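Search Search this site Enter keyword

Free computer check-ups are back at the old Tosadetti building

If you've got a desktop computer sitting under a blanket in the hall closet (I have two, don't tell my sister), you'll want to know that the repair mornings are starting up again this May. They're every Tuesday, doors open at 9 a.m., in the ground floor room of the old Tosadetti shoe store on Drarero Street. Go in by the side door, because the front one still sticks.

I stopped by for the first one to see what was going on and ended up staying until lunch. I had only planned on twenty minutes and a coffee! The coffee was good, by the way. It comes from Tokgöz, the bakery two doors down, and they send over a tray of sesame rings with it, so get there before the tray empties out.

The mornings are run by Rafail Galanis, who used to have the little repair counter inside the Deva hardware store before it closed its back half. A lot of you will remember him. He fixed my printer twice and told me the third time to please buy a different printer. He's set up with long tables, good lamps and a shelf of donated parts, and he's got a few people from the evening electronics class helping him out at the tables.

It costs nothing to have your computer looked at. If it needs a part and there's a used one on the shelf, that's free too. If it needs something new, they'll write down exactly what to buy and you bring it back another week. There's a jar by the door for anyone who wants to chip in, and last year the jar paid for the lamps.

Last year's run was bigger than I'd realized. Rafail keeps a notebook, and he let me flip through it. They looked at 41 desktops between spring and fall, and 20 of those went home working with nothing more than a cleaning and a card or cable pushed back into place. I asked him if that was normal and he shrugged and said dust is dust. One lady had been told by a store that she needed a whole new machine, and what she had was a loose memory stick. She was so happy she came back the next week with a pie — he wrote the pie down in the notebook too, under parts received.

The rest were more of a mixed bag. Some needed a new drive, some needed a power supply, and a few were past saving and got taken apart for the shelf. That's where all the donated bits come from, so even the dead ones did somebody some good.

I know plenty of people are nervous about opening the case at all. I was too. Once the side panel is off there's a lot of metal in there, with rails and screws and latches, and I'd always figured I would break something just by breathing on it. Mostly, though, the cards are thin flat boards that stand up in their slots, and you hold them by the edges and take your time.
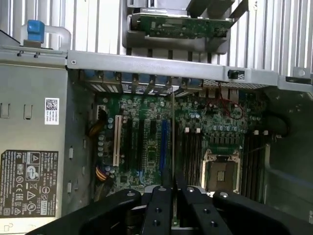
What to bring

Bring the computer itself and its power cord. You don't need to lug the monitor or the keyboard along, they have those. If you have the password, write it on a piece of paper and keep it in your own pocket until somebody asks for it. And please, please copy your photos somewhere else first if the thing still turns on! They're careful, but Rafail says he has had the missing-photos conversation too many times and doesn't care to have it again.

Laptops are okay on a slow day, but desktops get looked at first. No televisions. He was very firm on the televisions. Phones and tablets aren't part of it either, and neither are microwaves (somebody tried).

Parking and getting in

You can park behind the building until noon without paying. If you can't carry your computer from the car, knock on the side door and one of the helpers will come out with the cart. There's one step at the door and a ramp they can put down over it, so just ask.

There's no sign-up sheet, you take a number and wait. I'd say come early or come after 11, when it thins out. The busiest stretch was right around when I walked in, and the chairs were all taken, so I sat on the windowsill with my sesame ring and listened to two men argue over whether it's worth keeping a computer older than their grandkids. They were still at it when I left.

The repair mornings are also looking for donations, mostly used hard drives, memory and power cables in decent shape. Rafail would like to raise $1,000 by the end of summer for a second workbench and some better screwdrivers, and the jar had $40 in it when I dropped mine in. You can leave parts at the bakery during the week if you can't make it on a Tuesday, just put your name on the bag.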